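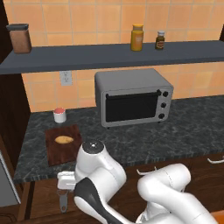

Has anyone worked in a kitchen where an arm was brought in for the prep, and what happened to the prep jobs?

We had one put in at our place and the prep jobs stayed, but the hours moved and the work inside them changed a lot more than we were told it would.

Prep arms in contract kitchens
Catering and Kitchens > Working life

minttu_h
18 November 2024
I'm the one asking and half answering above. Posting it as one thread so people can add their own. I'm at the Kasby production kitchen, 35 of us across all shifts, 550 meals on a normal day, mostly for offices and two care homes. The company put in a Nurkirer arm for vegetable prep in July. Potatoes, carrots, swede, that sort of thing. It picks up, places on the board, holds, moves on to the next. A person still does the checking and most of the knife work on anything awkward.

Before it came, we had three people on veg from five in the morning. Now it's two, and they start at half six. Nobody was let go. The third person went to packing, which she didn't ask for. The two who are left spend a good part of the shift watching, clearing jams and filling in a sheet every time the arm stops. The sheet is the bit they complain about.

What I'd like to know is whether this is how it goes elsewhere, or whether we've been unlucky with how it was set up.

Q_Hamel
Sounds normal to me. I've been through two of these, one in a bakery and one in a ready meals plant. The arm takes the dull lifting and the person takes everything the arm can't manage. On paper that's a better job. In practice the dull work was also the work you could do while thinking about something else, and once it's gone you have eight hours of paying attention.

I'd ask whether the pay grade moved. Ours did at the bakery and didn't at the plant. Same kind of machine, same kind of training.

minttu_h
It didn't move. They call it "prep assistant" still. The training was two days and a booklet.

Wendelin G.
I'll be the one who disagrees. I ran a hospital kitchen for years before moving to maintenance and I'd have had one of these in a week. Half my veg staff had bad wrists or bad shoulders. Peeling and chopping sacks of potatoes at five in the morning isn't something to be protected for its own sake. If two people start at half six and go home with their hands working, I count that as a change for the better, sheet or no sheet.

On the sheet: whoever designed it probably wants to know which stops are the arm's fault and which are the produce. Ask for it to be cut down. Three columns is plenty. Time, what it was holding, what you did.

minttu_h
Ours has eleven columns.

Wendelin G.
Then that's a management problem and you can fix it with a biro.

Eino R
Maintenance here too, different firm. A few things from my side, because the people who buy these don't always ask.

The arm wants everything in the same place. Board, oven, containers, all of it. A cook will reach round a thing that's been moved without noticing. The arm will either stop or carry on towards where the thing used to be, depending on how it's been set. So the first change for the people there is that you can't shift anything on the bench any more. We had a cook who'd kept her salt on the left for twenty years and it had to go on the right. She was more upset about that than about anything else in the whole project, and I don't think she was being silly.

Second, cleaning. Ask who cleans it and with what. We had a split seal because the night cleaners were using the same degreaser on the joints as on the hobs. Nobody had told them otherwise. It was down for nine days and veg was done by hand with one person short.

Third, potatoes are harder than they look. Round ones roll and long ones turn in the grip. If your supplier only tested it on one sort of potato, you'll find out in the first week.

Q_Hamel
Nine days is a long time. Did they have the third person back for it?

Eino R
No. Agency, for four of the nine. The rest was overtime. The saving for that quarter was more or less eaten by it, going by what the kitchen manager told me, though I never saw the figures myself.

minttu_h
We had a smaller version of that. Two days in September when it wouldn't home after a power cut. What bothered me was that the rota had already been written as if it never stopped. There was no plan on the wall for a day without it. The two on shift started at half six as usual and lunch went out late to both care homes.

I asked for a standby start time, so that if it's down at close the night before, the morning people get a text and come in at five, paid from five. It took three meetings but we've got that now.

Pentti J.
That standby arrangement is worth copying. I'm a steward at Raju, we do school meals, and we're being offered the same arm with Kisell software on it. Management says no job losses. I believe them for this year. What I'm trying to get in writing is what happens when somebody leaves. If the post simply isn't filled, you've lost the job all the same, it only takes longer and there's no one to be angry on their behalf.

Does anyone have wording that worked?

Q_Hamel
At the bakery we got "posts affected by the installation will be filled on a like for like basis for 24 months". They kept to it for the 24 months and stopped the week after. Better than nothing. Ask for a review date with the stewards in the room — that was the part we left out.

Wendelin G.
I don't think like for like is a sensible thing to ask for, sorry. If the work has changed, the post should change with it. You'd be tying them to hiring someone for a job that isn't there. Ask for the hours to stay in the kitchen and let the kitchen decide what they're used for. I'd have put them on special diets, where we were always short and where mistakes matter.

Pentti J.
I'd take that if I trusted the hours to stay. "The kitchen decides" tends to mean the area manager decides.

Wendelin G.
Fair enough. Depends on the area manager.

minttu_h
I'm somewhere between you. Our third person would have liked special diets. She has the certificate. She was put on packing because packing was short that week, and it's just stayed that way. No one sat down and chose it. I've raised it twice.

The other thing I didn't expect is the talking. Three people at a bench for years, you know everything about each other's families. Now it's two people standing at either end of a marked area, and you can't lean across. One of them has the radio on all morning, which was never allowed before. I don't know how you'd put that in an agreement.

Eino R
You can ask for the bench to be laid out differently. Ours has both people on the same side with the arm opposite. It took one afternoon and a new bit of floor tape. The risk assessment had to be done again, so pick a time when the safety person isn't busy.

Also get one of your own people trained past the booklet. Proper training, able to restart it, re-teach a position and change the fingers on the gripper. We have a former pot washer who does ours. He's quicker than I am at it and he got a grade for it. If you leave all of that with the supplier you wait for a van every time.

Q_Hamel
Agree with that completely. And have two trained, because the one will go on holiday.

minttu_h
Did he apply for it or was he picked?

Eino R
It went on the board and three people put in for it. I sat in on the choosing. We gave each of them an hour with the arm and a tray of veg and asked them to get it going again after I'd stopped it. He was the only one who looked at the tray first.

Pentti J.
Useful, thanks. I'll put the following to them and report back: hours stay in the kitchen with the stewards consulted on where they go, two people trained to restart with a grade attached, a standby start for days it's down, and a stoppage sheet of no more than three columns. Anything I've missed?

Wendelin G.
Cleaning instructions, in writing, laminated, with the name of the product on them. And make sure the night cleaners get a copy, not just the kitchen.

Eino R
Where the salt goes. I'm serious. Let the cooks set out the bench before the supplier teaches the positions. Once they're taught it's a job to change them, and people will be told it's impossible when it's only a nuisance.

minttu_h
I'd add noise. It isn't loud but it's a steady sound and one of ours gets headaches from it on a long shift. They've let her swap to hot line after ten.

Pentti J.
Added all three. Meeting is next month, they've asked for it in the canteen at two, right in the middle of washing up. I've asked them to move it.

minttu_h
Small update from here. The new sheet has been agreed. Four columns, they wanted initials as well. And our third person has a trial on special diets starting after the new year, two mornings a week, with packing for the rest.

Wendelin G.
Good. Tell her to keep her own note of the hours.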